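Ink, damp and a borrowed key

Jun 3, 2019

Three flights up and the lift is out. At the top, a door with no number, and behind it the Clokura drawings. 941 sheets, most of them no bigger than a paperback. River forts, ferry landings, a market under trees. Pencil first, then gray wash, then a name in the corner that may or may not be the man who drew them.

I had one afternoon with them. Not enough.
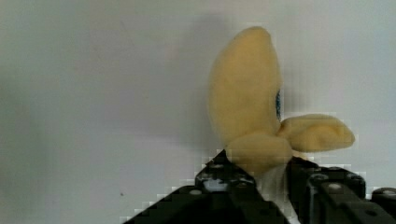
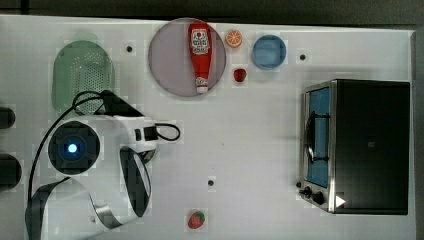 Helju Paulauskas would start with the backs. The fronts are pretty, she told me, but the backs have the prices, the weather, the complaints about the cook. She has been through the lot twice. On one view of a hill fort the artist has written "rain again, sold the mule." On another, just a sum that doesn't add up.

The artist, if it was one artist, signed himself Orbán. No first name. He seems to have traveled with a survey party in the 1790s, paid by the sheet, and to have kept the ones the surveyors turned down. So what we have is the rejects. Wrong angle, too many people in it, a goat where the gate should be. They're wonderful. The accepted set went into a bound volume and the volume is lost, or in an attic, or was pulped. Opinions differ, loudly.

Margus Tamošiūnaitė thinks there were two hands at work. Look at the trees, he says. In the early sheets every tree is a quick loop with a shadow under it. From the river crossing onward they get proper trunks, roots, birds even. A man can learn to draw a tree. But he can't, in Margus's view, change the way he hatches a wall in the same month, and the walls change too. He laid five sheets in a row for me and I saw it at once. Then he swapped the order and I wasn't so sure.

Paper might settle it. Two stocks, one with a watermark of a bell, one with nothing at all. The bell paper runs out somewhere after November, going by the notes on the backs, and the plain stuff takes over. New paper, new hand? Or the same hand on rougher paper, which drags the brush and makes you draw differntly? Helju leans to the second. They have been arguing it by letter for years and are very polite.

What there isn't is money. The sheets were bought as one lot for 200, back when no one wanted amateur views without a famous name attached. Framing a single one properly costs more than that now. Some 1000 visitors came to the last showing, a small one, in a room with bad light and a radiator nobody could turn off. Two sheets cockled and had to be be flattened. After that the loans stopped.

The next showing is meant to be different. Plustness, the gallery by the old customs house, has offered both its ground floor rooms, low light, cases instead of frames. The cases will stand open on two sides so the backs can be read as well. I like that a lot. You walk around a fort and find out about the mule.

The catalog is another matter. Dates, attributions, place names spelled six ways. Obed Aryee has matched a good part of the views to real spots, going by the bend of a river or the line of a ridge, and has found that Orbán moved things. A temple shifted left to balance a tower. A hill made steeper. The surveyors would have hated it. Maybe that's why they sent the sheets back.

Last thing I looked at before the light went: a ferry landing, unfinished. Boats in pencil, water in wash, the far bank not there at all. On the back, "tomorrow." No sheet in the boxes shows the same place again. Helju has checked.

Chrysanthi Gavalas writes: I saw the last showing, radiator and all, and I'd ask your writer to be careful with the two hands theory. My own family has a ferry view on the bell paper with the later kind of trees, trunks and roots and everything. One sheet proves nothing, I know. But it ought to be laid next to the others before anybody prints a catalog, and I would gladly bring it in.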